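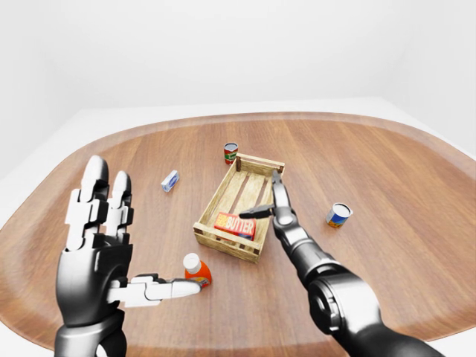

Para: lista-mercadillo
Asunto: Re: Re: barnices, ceras y la mesa del comedor

Voy con prisa, contesto debajo de lo de Keegan y ya mañana si eso amplío.

Keegan Stubbs escribió el 14 de diciembre de 2023:

> Hola a todos. Pregunta para los que restauráis. Heredé una mesa de
> comedor, chapa por arriba y macizo en el canto, con un barniz que
> se ha puesto pegajoso. En Pravlow me dicen que decape entero y le
> ponga poliuretano. En el foro de Mevasden, que ni se me ocurra, que
> goma laca. Tengo 4 sillas a juego en el mismo estado y un
> presupuesto de 500 euros para todo, contando lijas. ¿Alguien ha
> usado la cera Mellex? ¿Aguanta un plato caliente?
>
> También quiero saber si lo pegajoso se quita limpiando o si eso ya
> está perdido. Gracias.
>
> Keegan

A ver, por partes.

Lo pegajoso. Antes de decapar nada, LIMPIA. Muchas veces es grasa de manos y años de abrillantador de supermercado, capa sobre capa. Trapo de algodón, esencia de trementina, poquita, zona pequeña por debajo del tablero o en una pata de atrás. Si el trapo sale marrón y la madera deja de pegar, ya está, te has ahorrado el disgusto. Si sigue blando después de secar un par de días, entonces sí, barniz degradado y fuera.

Chapa: cuidado con la lija. Mucho. Yo me comí una esquina de un aparador con la orbital, grano 80, en lo que tardé en girar la cabeza. Desde entonces decapante en gel y rasqueta de plástico, y lija fina solo al final y a mano. Y siempre a favor de veta, que a contraveta se ven las rayas en cuanto das el tinte.

Poliuretano o goma laca. Depende de quién coma en la mesa. Si hay críos, poliuretano al agua, tres manos finas, lijando suave entre mano y mano. Si es mesa de domingos, goma laca, que queda preciosa y se repara con muñequilla sin levantar todo. Pero la goma laca con alcohol se va, y con un plato caliente te deja cerco blanco. Eso no tiene discusion.

La Mellex la he usado en dos cómodas y en una puerta. Huele bien, se extiende bien, protege poco. Como acabado único en una mesa de comer yo no la pondria. Encima de goma laca bien seca, vale. Plato caliente: salvamanteles y no le des más vueltas.

Las sillas. Mira primero las colas. Si bailan, desmonta y encola antes de tocar el acabado, porque al golpear con la maza de goma vas a marcar algo seguro. Cola de carpintero normal, sargentos, un día entero quieto.

Dinero. Con 500 te sobra si lo haces tú. Si lo llevas a un taller, el último presupuesto que me dieron a mí por mesa y sillas fue 742 y sin transporte. La gente de Skyrme trabaja bien, pero tienen lista de espera y no cogen chapa levantada.

Ah, y el frío. No barnices en el garaje en diciembre!! Tarda una eternidad en secar y coge velo. Mételo en casa o espera a primavera.

Si mandas foto del canto te digo si es tinte o el color de la madera. Por lo que cuentas apuesto por tinte.

Me voy que cierro la tienda.

Hilos recientes
- Tiradores de latón, ¿limpiar o dejar pátina?
- Carcoma en un cabecero: agujeros viejos o nuevos
- Vendo prensa de encuadernar, 3,000 páginas de catálogos de regalo
- Cola de conejo: dónde compráis

Comentarios de lectores

marisa_t: De acuerdo en todo menos en la trementina, a mí me da dolor de cabeza. Jabón neutro muy diluido, trapo casi seco, y paciencia.

Rufo: El cerco blanco de la goma laca a veces sale con alcohol en muñequilla, pasando muy rápido. Probad en un rincón.

Keegan Stubbs: Gracias!! He probado debajo y el trapo sale negro, no marrón. Sigo limpiando. Las sillas bailan las cuatro.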